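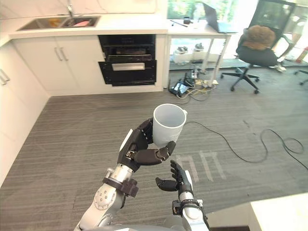 White mug, plain.

Culwood Shared House Association
Minutes of the quarterly members' meeting, Sunday, August 8, 2021

Chair: Ljubica Zupan
Minutes: Mateja Softić
Apologies were received from units 4 and 11. The meeting opened at 4 p.m. and a quorum was present.

1. Minutes of the last meeting
The March minutes were approved with one correction. Under item 6, "north gate" should read "north stairwell gate." The chair signed the corrected copy.

2. Matters arising
The stairwell gate now closes without being pulled. The letter to the owner of the lot behind us about the overhanging maple was sent and there has been no answer. Ljubica will write again and copy the city tree office.

The lost key to the bike room has not been found. Members agreed to replace the lock at the end of the month if it does not turn up. Everyone with a bike in the room will need to sign for a new key.

3. Accounts
The balance in the general account is $941 after payment of the water bill. The reserve account was not touched this quarter. Two households are behind on the monthly share and both have agreed on a date to catch up.

Unit 7 asked why the insurance payment appears twice in the spring statement. Mateja explained that the first entry was returned by the bank and the second is the one that went through. Unit 7 asked for a note to be added to the statement. Agreed.

4. Roof and gutters
Trajkovski Roofing came out in July and looked at the flashing on the east side. Their written quote has three parts: flashing, gutter brackets, and replacement of the downspout by the laundry door. Members discussed whether to do all three at once. Unit 2 would like a second quote before anything is signed. Unit 9 pointed out that water came in above the landing twice last winter and did not want to go into another fall the same way. 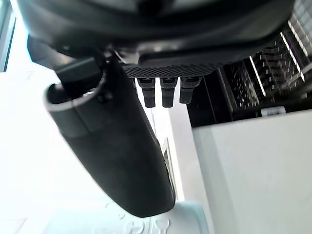
After discussion it was moved that the flashing and the downspout go ahead with Trajkovski, and that a second quote be obtained for the brackets only. Moved by unit 9, seconded by unit 3. Carried, with unit 2 abstaining.

5. Garden beds
There are 13 beds and all are taken. Two people are on the waiting list. Bed 5 has not been weeded since spring and the holder will be asked if she wants to keep it. The hose by the back steps leaks at the tap end. Unit 10 has a spare fitting and will try it.

The compost bin was discussed at length. Cooked food has been going in and there have been rats along the fence. The rule stays as it is, raw kitchen scraps and yard waste only, and a sign will go on the lid. Unit 6 asked that the bin be moved farther from her window. Members will look at the spot next to the shed and decide by email.

6. Quiet hours
One complaint was received about music on the second floor after 11 p.m. on a weeknight. The household concerned was present and apologized. No further action. A proposal to move the start of quiet hours to 9:30 p.m. failed for lack of a second.

7. Laundry room
The coin box will be emptied on the first of each month and the amount written on the sheet inside the cupboard. The dryer on the left still takes two cycles. The vent hose will be cleaned out before anyone calls for service.

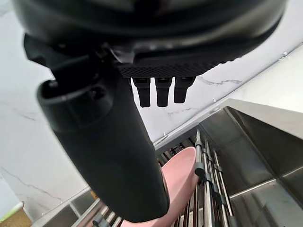

Unit 12 asked for a second drying rack and offered to buy one if the association pays her back up to $30. Agreed. Receipts go to Mateja.

8. Parking
Visitors have been using the space marked for unit 1. The paint is worn and the number can hardly be read. Repainting was approved. The lines on the other spaces will be left until next year.

9. Kitchen rota
The new rota starts the week after this meeting and is posted by the door. Anyone who swaps a week must write the swap on the sheet. Ljubica reminded members that large pots are washed by whoever used them and that the filter is rinsed on the last day of each week.

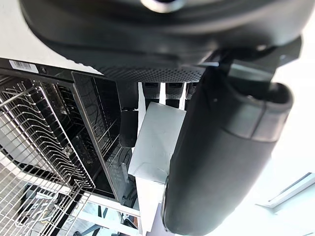 Dishwasher, open.

10. Trip to Harkuvport
The shared van is booked for the September outing. Nine seats are taken. Names go on the list by the mailboxes, and children need a seat of their own.

11. Any other business
Unit 3 has a box of canning jars to give away. Unit 8 will be away for most of the fall and has left a phone number with the chair.

The meeting closed at 5:40 p.m. The date of the next meeting will be sent around by email.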